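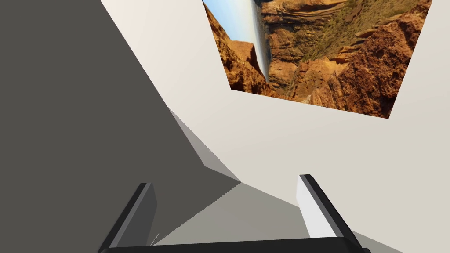
Home Repair Help > Plumbing > Water Heaters

Flexible connector weeping at the water heater nipple after replacement

Posted by Sibel Keskin

I replaced the two corrugated copper flex connectors on a 50 gallon electric water heater with braided stainless ones, 3/4 inch female swivel on both ends, 18 inches long. The old ones were green at the nuts and one had a pinhole. The new ones are sold under the Kever name at the supply house near me.

The cold side is fine. The hot side weeps at the swivel nut where it meets the heater nipple. It makes one drop every few minutes when the tank is at temperature and stops when the tank has been off overnight. I have tightened it twice. The first time it stopped for a day. The second time it made no difference.

What I have checked so far:

Static pressure at the hose bibb is 78 psi at 9 p.m. and a little lower during the day.

The thermostat is set at 120.

The rubber washer is seated in the nut, and I did not use tape or dope on the nipple threads.

The nipple is the plastic-lined steel type that came with the heater. The heater was installed by the previous owner and the label says Simton.

There is no expansion tank. There is a pressure reducing valve on the main, make Siteck, age unknown.

Is this a bad washer, a bad nipple, or a pressure problem? I would like to get it right before Thursday because I have to close up the access panel.

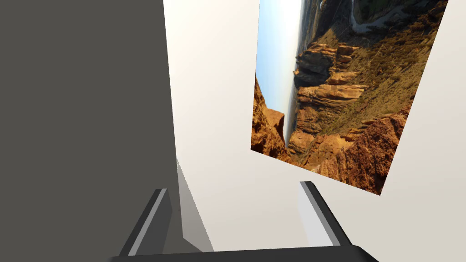

Posted by pipefitter_dale

Look at the end face of the nipple first. A swivel nut with a flat washer does not seal on the threads. It seals on the rim of the nipple, and the threads only supply clamping force. You were right to leave off the tape.

Lined nipples are a common source of this. The plastic liner is flared over the end of the steel, and if someone has overtightened a connector on it before, the flare gets cut or folded. The washer then sits on a ridge. It will seal when everything is cold and weep when the liner moves with heat. That matches what you describe.

Procedure:

1. Turn off the breaker. Close the cold shutoff. Open a hot faucet until flow stops, then draw off two gallons from the drain valve to bring the level below the nipple.

2. Remove the nut and pull the connector straight back. Do not bend the braid tighter than the minimum radius on the tag.

3. Run a fingertip around the rim of the nipple. Any nick, fold or pipe burr you can feel is enough to cause a weep.

4. If the rim is clean, replace the washer. Once a washer has been crushed twice, discard it. Use one rated for hot water, 200 degrees F or better. The general purpose black ones in the bulk bin often are not.

5. If the rim is damaged, replace the nipple. Tape and dope go on the end that threads into the tank. Leave the connector end dry.

6. Hand tighten, then a quarter turn with a wrench. If it weeps after that, a further eighth of a turn. Past that you are damaging the washer.

Refill with a hot faucet open until it runs with no air in it before you turn the breaker back on. A dry upper element burns out in under a minute.

Regarding your pressure, 78 is below the 80 psi limit in most codes, but that reading was taken at one moment. With a reducing valve and no expansion tank the system is probably closed. Put a gauge with a lazy hand on the hose bibb and leave it overnight, with at least one full heating cycle and no water being drawn. 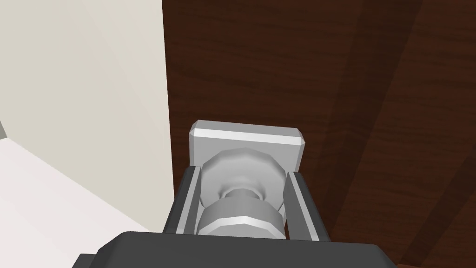
If the lazy hand goes over 80, fit an expansion tank on the cold side between the shutoff and the heater and charge it to match the house pressure. If it reads much higher, find out whether the relief valve has been dripping as well. A washer that is slightly out of position will hold at 60 and leak at 120.

A reducing valve should also be set lower than 78. Most people run 55 to 65. If turning the adjusting screw has no effect, the seat is worn and the valve needs a rebuild kit or replacement.
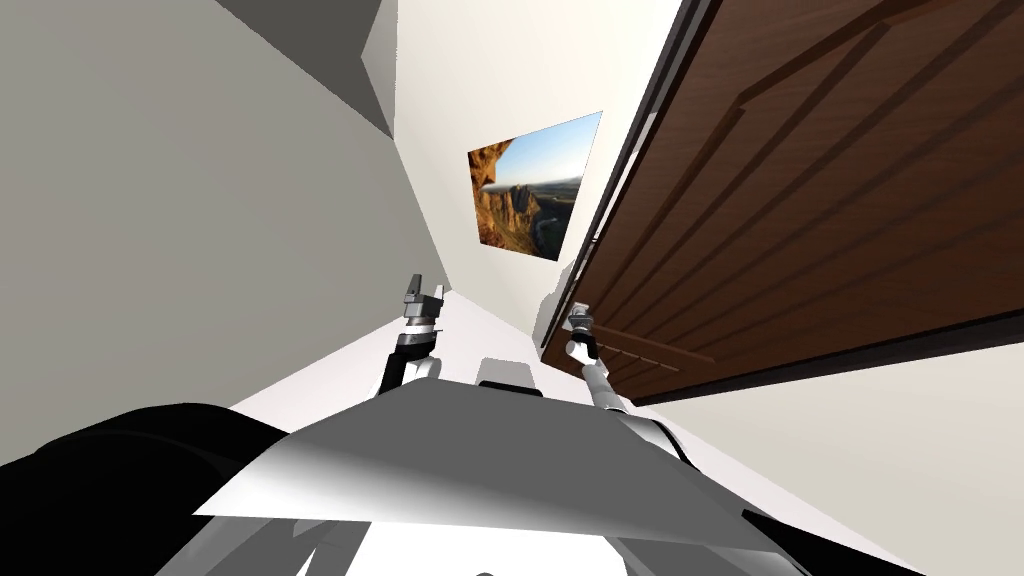 Posted by Yu

had same thing, was the washer. mine had two in there stuck together, the old one stayed on the nipple and I put the new nut over it. check for that before you buy anything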